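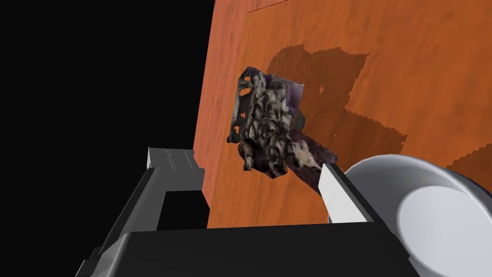 Is the sign replacement going to be finished before the season closes?
Most of it. The pool deck and locker room signs are up at Provville and Brindano, the parking lot signs go in during September, and the depth markers at Gukow will have to wait for the spring drain.

What follows is the longer version, for those at the foundation who like to see where the money went.

You gave us a grant to replace the safety and rule signs at our public pools, on the theory that people can't follow rules they can't read. We have no complaint about the theory. I would only note that the old "No Running" sign at Brindano was perfectly legible, and was where most of the kids started running from.

Provville
All the old signs are down and the new ones are up. The set covers pool capacity, no diving, no glass, shower before entering, the emergency phone, and the hours. The hours sign was printed twice. The first one had us opening at 10 p.m., and I approved that proof myself, so the reprint came out of our own operating budget and doesn't appear in your numbers.

The "No Lifeguard on Duty" sign is now on a hinge, so the staff can fold it away when there is a lifeguard on duty. The old one stayed up all day regardless. Our lifeguards had stopped taking it personally, but the insurer had not.

Brindano
We put up 25 signs here, against 17 in the original plan. The extra eight are all on the splash pad side, which was built after the plan was drawn and which the plan therefore treats as lawn. Stavros Karagiannis, who runs the site, walked the fence with me and found two gates with no sign of any kind and one gate with four, two of which disagreed about whether you could bring in a cooler. You can't. There is one sign there now.

We moved the chemical storage warning from the inside of the door to the outside. I have no further comment on that one.

Gukow
Work here is about half done. The wall signs are mounted and the restroom signs are in. The depth markers are a different trade altogether: they are tiles, they go in at the waterline, and the tile crew won't touch them with water in the pool. We asked if they could be stuck on for now. They could, the crew said, and we would be finding them in the skimmer by lunch. So they wait.

Szénási
Not part of this grant, but you asked at the last meeting. The wading pool there is still using laminated paper. We replace it when it curls.

Money
The unspent balance is $3000, nearly all of it held for the Gukow tile work. Mounting hardware ran over by around $700 — stainless screws and posts, after the first batch of plain steel ones at Provville began weeping rust down the brand-new white signs. We covered the overage from the line for installation labor, where Stavros and his crew did more of the drilling than planned and billed us nothing but lunch.

What we got wrong
The Spanish versions should have been ordered with the first batch. They were ordered with the second, and for several weeks only the English-reading public was warned about glass bottles. The bilingual set is now up at both finished sites.

We also mounted the Provville capacity sign too high. It meets the code, and a tall adult can read it. We'll bring it down when the ladder goes back for the parking lot signs.

What we need from you
An extension on the Gukow portion through the spring drain, with the balance carried over. No new money. The tile quote holds until then, and we have it in writing, spelled correctly, with the right hours on it.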